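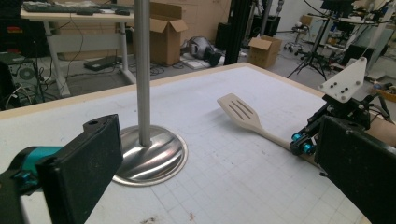 4.3 Comparing finger pads on the hand-held gripper

This section covers the side-by-side pad trial used before a pad type is approved for data recording. Complete 4.1 (Mounting the camera) and 4.2 (Zeroing the jaw encoder) first. The trial takes one operator and one recorder. Allow 30 minutes per pad type, plus changeover.

The procedure applies to the Ninau two-finger tool, revision C and later. Revision B brackets have a different screw spacing and will not accept the pads listed in Table 6.

4.3.1 Preparing the work surface

1. Use a table with a gridded top. Set the grid square to the table edge before anything is placed on it.
2. Wipe the top with a lint-free cloth. Smudges are acceptable. Grit is not, as it embeds in soft pads and changes the friction reading.
3. Place the test utensil flat on the grid, at a diagonal to the grid lines. A slotted spatula is the standard item. Its flat head and long handle give two grasp thicknesses in one object.
4. Keep any upright pole or stand in its usual position. Record its grid coordinates on the trial sheet and do not move it between pad types.

Note: Background clutter does not need to be cleared. The tracking software was tuned in a working lab and performs worse against a bare wall. Do not rearrange large items part way through a trial.

4.3.2 Fitting the pads

1. Power off the tool and open the jaws by hand to the mechanical stop.
2. Remove the existing pads. Bag them as a pair and mark the bag with the pad code and the last trial number.
3. Seat the new pads against the finger brackets. Both pads must come from the same batch.
4. Tighten the pad screws evenly, alternating sides.
5. Close the jaws slowly and check that the pad faces meet along their full height. If light shows between them, loosen the screws and reseat.

CAUTION: Do not use threadlocker on the pad screws. It wicks into the bracket and the pad cannot be removed without damage.

CAUTION: Keep fingers clear of the linkage when the tool is powered. The return spring closes the jaws without warning if the trigger cable slips.

4.3.3 Checking the camera view

1. Power on the tool and open the live preview.
2. Open the jaws fully. Both pads must be visible, one on each side, with the work surface between them. Parts of the fingers and linkage may run out of view.
3. Check that overhead lights do not wash out the grid. Reflections from polished metal are tolerated if the grid lines beside them can still be read.
4. Lock exposure. Automatic exposure must stay off for the whole trial.

4.3.4 Running the trial

1. Start recording and hold the tool still above the grid until the status light is steady.
2. Grasp the utensil by the handle, lift it clear of the table, hold for 11 seconds and set it down.
3. Repeat for the flat head.
4. Return the utensil to its starting coordinates after each pair of grasps.
5. Continue until 44 grasps are complete, half on the handle and half on the head.
6. The recorder marks each grasp as held, slipped or dropped. A grasp the operator had to correct counts as slipped.

A pad type passes at 92 per cent held or better, with no drops from the handle. A type that passes on the handle but fails on the head may be approved for handle grasps only. Enter an H after the pad code in the register.

4.3.5 Known differences between pad types

Block pads (code ZB) are the reference type. They are stiff, wear slowly and tend to push thin flat objects along the table before closing on them. Approach with the lower edges of the pads touching the surface.

Ribbed pads (code ZR) pick up flat heads more reliably but can catch in slots. Stop the trial if a rib tears.

Zondusgate foam pads are no longer supplied. Results recorded before November should not be compared with current figures, as the jaw force setting was changed in that release.

Procedure: Vy Đàm. Checked: Đức Tô.

Related sections
4.1 Mounting the camera
4.2 Zeroing the jaw encoder
4.4 Replacing a trigger cable
7.2 Trial sheet and pad register
Appendix B: Spare parts, Ninau tool

© Virndale Robotics. Manual corrections: contact Nhàn Âu, Documentation. Back to top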